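Zalletach room pack, first go

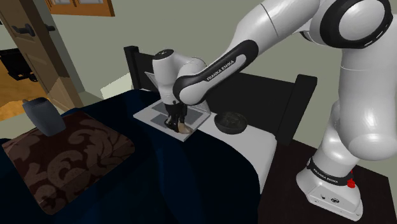 Posted in May by the Jaster bench blog -- filed under: sim, arms, stuff I paid for

OK quick one, it's late. Been running the Zalletach room pack for 14 nights now and a couple of you asked if it's worth it. Short answer yes, mostly. Longer answer, below, typed fast.

What you get: furnished rooms for simulated arm work. Drop your arm in, pick a task, hit go. I got the home bundle, 9 rooms, and have spent nearly all my time in the bedroom. Franka arm, tray on the bed, little beige brush thing under the fingers, bowl next to it. That's the job I keep coming back to. Brush on a tray. Sounds easy. Is not.

Good stuff first. The rooms look lived in. Navy blanket with proper soft folds, damask cushion, door standing open with wood floor going off into the next room. My old setup was a gray table in a gray void and my policy fell over the second it met a patterned anything. So, clutter -- good. Wall color is nice too, sort of sage. Would paint my own place that.

Loads fast. Install was one command plus a license key, and the key came in the mail in a minute or two.

Now the gripes.

Soft stuff. Blanket looks soft, acts like a board. Push down on it and nothing. The docs do say so, on like the last page, but the store page sure doesnt.

Thin flat things are a pain. There's a flat gray rectangle on the tray and I still can't tell you if it's a book or a sheet of something. The object list just calls it "flat_02". Come on.

Black fingers over small objects, you lose sight of the thing right when you need it. Same on a real arm I guess. Add a second view, costs you some speed, worth it.

Random seeds -- set them yourself. Default gave me the same layout over and over and I burned 1000 runs before I noticed. My fault partly. Bumped it to 2000 with seeds on and the numbers finally started to move.

Compared to Krasniqi's kit, which I had last year: Krasniqi has better contact, uglier rooms, and support that answers. Zalletach support took days and then sent me a link to teh page I was asking about. The Cultville add-on (kitchens, I think a garage?) is extra and I havent bought it. Might if there's a sale.

Would I renew? Yeah, for the rooms. If you need cloth that moves, wait for the next version or go elsewhere.

Trying the bowl next. Will post the config when it's less of a mess.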